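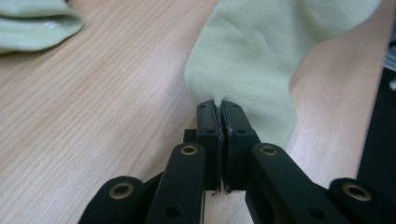 When will people be able to download Nomodau from the new Zumport storefront? We're aiming for September, with a small group of testers getting in well before that.

Nomodau release meeting
Jul 5, 2018
Present: Leilani Bellamy (chair), Vaughn Baptiste, Dwayne Yazzie, Lensa Tamiru
Apologies: Dimas Tjoa (sent notes by email)
Minutes: Lensa Tamiru

1. Last meeting
Minutes accepted with one fix. The icon set was finished by Dimas, and his name was missing. Sorry, Dimas – they look great!

2. Moving to Zumport
Vaughn went through the move from the Sheehan store. Our developer account is approved and the first build of Nomodau uploaded on the second try (the first failed over a signing key that had expired in the old project folder). Listening to a podcast on the phone and picking it up on the tablet at the same spot now works on both of his devices, and he played it for us in the room. Lots of happy noises around the table.

Leilani asked what happens to people who bought the app on Sheehan. Vaughn said purchases don't carry over between stores, so we need our own unlock codes. Dwayne has a code generator from the Eltatau project that should do the job with a few changes.
Agreed: everyone who paid on Sheehan gets a free code. Sheehan listing stays up until the end of September.
Action: Dwayne to adapt the generator. Vaughn to draft the in-app notice.

3. Beta test
We opened sign-ups on the forum last week and already have 500 names, far more than we hoped for. Dwayne would like to let everyone in at once. Vaughn would prefer to start small so the crash reports stay readable. After some back and forth we settled on 2 waves, with tablet owners first, as that layout has had the least testing.
Action: Lensa to write the welcome email and pin the known bugs thread.

4. Offline downloads
Dimas wrote that downloads still stall when the phone switches from Wi-Fi to mobile data. He has a fix on his branch and wants somebody else to read it before it goes in. Leilani really wants this in the first wave and so does everybody else. It's the feature people ask for most on the forum.
Action: Dwayne to review the branch.

5. Store page
Lensa showed three versions of the description text. The short one won easily. Screenshots need redoing with the new player screen, and the dark theme should come first. Vaughn pointed out that we still call the library "My Shelf" in one menu and "Library" everywhere else. It will be "Library".
Action: Lensa to redo screenshots. Vaughn to change the menu label.

6. Any other business
Dwayne has had Nomodau running on an old TV box over the weekend. Not on the plan for this release, but we all want to see it – short demo next time.

Next meeting: two weeks from today, same room. Leilani to send the invite.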